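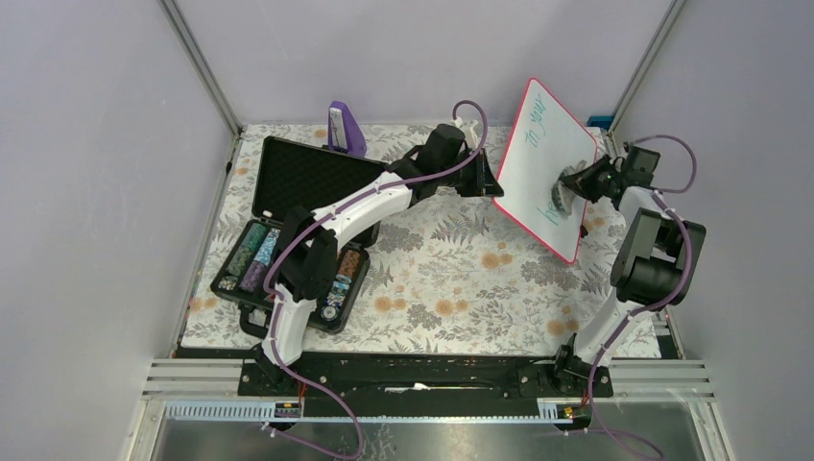
What do you do here?
We try out grippers, arms, cameras and controllers for people who are thinking of buying them, and then we write up how each one went, including the bits that drove us up the wall.

I'm Heike Fuchs, and I started Garbridge in the back half of a shop in Stunerside with one second-hand controller and a very patient landlord. I'd spent years in a packaging plant reading brochures that all promised the same thing (gentle, fast, precise!) and then finding out in week two that the fingers couldn't pick up a flat lid. I figured somebody ought to do the boring comparing before the cheque gets written, so that's what we do.

There are five of us now. Birgit Dreßler looks after grippers and fingertips, and she has opinions on rubber that would fill a book. Santino Cabral runs the arms and does most of the wiring. Mpho Makhubela handles cameras and calibration, Friederike Voß writes the reports, and I answer the phone and break things.

Most of our benches have two arms side by side, because so many household and light assembly jobs need one hand to hold and the other to work. Wiping a whiteboard is one of my favourites. It sounds dead easy, but one gripper has to keep hold of the board while the other pushes a cloth against it, and a controller that's a bit stiff in the wrist will show itself up pretty quickly.

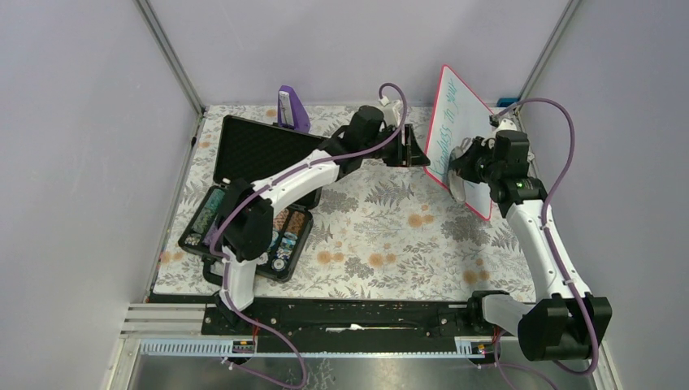
We also like a cluttered table. A patterned cloth and a few things left lying about will tell you more about a camera than a tidy grey bench ever did, and Mpho gets grumpy if anyone clears up before a run! Each gripper gets 12 tasks, the same ones in the same order, and we've now put 214 of them through the full set. Arms take longer. We do 500 cycles on an arm before Friederike is allowed to write a word about it, and yes, I've tried to talk her down to fewer.

Our reports go out under the Tiedemann name, after the street we moved to when we outgrew the shop. You can order a single one, or send us your own parts and we'll build the tasks around those. We don't sell hardware and we don't take a commission on it. If you're near Stasunholm, Santino runs an open bench every November where you can bring your own fingers (printed ones are fine) and try them on our arms. Give me a ring first so I can put the kettle on.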